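Filed under: Field Equipment > Water Level > Set-up Guides

Section 2. Installing the Plovero creek gauge

Read this section before you go out to the site. It covers the staff plate, the stilling pipe and the level logger. Radio set-up is in Section 5.

Small parts are easy to lose on a creek bank. Sort them indoors on a clear table and keep spares in a box with drawers.

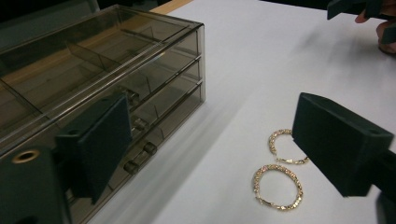
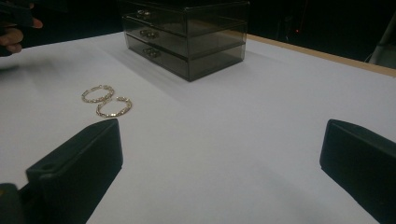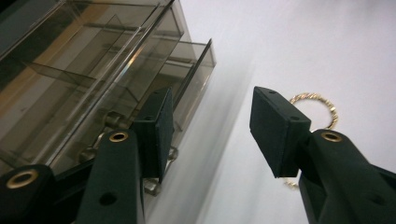

2.1 Choosing the spot

1. Walk the reach at low water. Look for a straight stretch with a steady bed and no side channel.
2. Stay upstream of culverts, fords and livestock crossings.
3. Check the banks for flood debris. The top of the stilling pipe must be higher than the highest debris line you find.
4. Get written permission from the landowner. If the creek is the boundary between two properties, ask both.

CAUTION: Do not enter the water alone. If it is above your knees or you can't see the bottom, come back another day.

2.2 Setting the post and staff plate

1. Drive the steel post into the bed close to the bank, on the side with slower water.
2. Check that it is plumb in both directions. Do this again after you attach the plate.
3. Bolt the staff plate to the post with the zero mark below the lowest water you expect in a dry summer.
4. Pick a fixed reference point on the bank, such as a bolt in bedrock or a bridge footing. Survey the zero mark to it and write down the difference in millimeters.

Note: Trees are poor reference points. They move as they grow.

2.3 Fitting the stilling pipe

1. Clamp the pipe to the post with the intake holes facing downstream.
2. Leave a gap between the bottom of the pipe and the bed so silt can drop out.
3. Hand-tighten all the clamps first, then tighten them with the wrench from the bottom up.
4. Fit the cap loosely. The vent hole must stay open.

2.4 Hanging the logger

1. Wake the logger by holding the button until the light turns green.
2. Set the clock to local standard time. Leave it there when daylight saving starts in March.
3. Lower the logger on its cable until it rests on the stop pin. Don't let it drop.
4. Wait 5 minutes, then read the staff plate and enter the reading as the offset. If the plate shows 585 mm, enter 585, with no decimal point.
5. Compare the next logged value with the plate. A difference of 2 mm or less is fine. If it is more, repeat step 4.
6. Lock the cap and write the logger's serial number on the site card.

CAUTION: The cable contains an air tube. A kinked cable gives false readings and has to be replaced.

Error 369 means the logger can't find air pressure. Check the vent hole for mud or insects before calling Trerkance support.

Comments (3)

Braulio Espinoza
Does the intake still face downstream if the creek backs up from the river? Ours does that most springs.

Nabil Karam
@Braulio yes, we left ours that way at Bataineh and the record looks good. Silt is the bigger problem when it backs up. Flush the pipe once the water goes down.

Ghizlane Berrada
2.4 step 2 should be in bold. I have a whole summer of data that is an hour off.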